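Yoon-hee Cha
Jan 3, 2025

ok new year, doing the towels first. 22 of them in this house, how

1/ Everything out of the closet and onto something flat. Clothes that are already folded go off to the side so they dont get mixed back in

2/ Long fold first. Then smooth it with your hand. Then stop fussing, edges are going to wave a little - its a towel

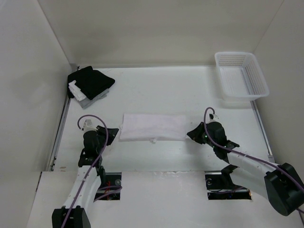 Long fold done, tag still poking out. Basket's empty for now.

3/ Tags go to the inside on the next fold. I always forget and have to redo it

4/ Thirds after that if your shelf is shallow like mine. Halves if you have room, lucky you

5/ White mesh baskets > solid bins. You can see whats in there and teh towels get some air

6/ Don't stack past the rim. Learned that one last April, whole pile on the bathroom floor

7/ Gave myself 20 minutes. Took way longer, had to stop for a snack

Sheets tomorrow. Fitted ones too - send help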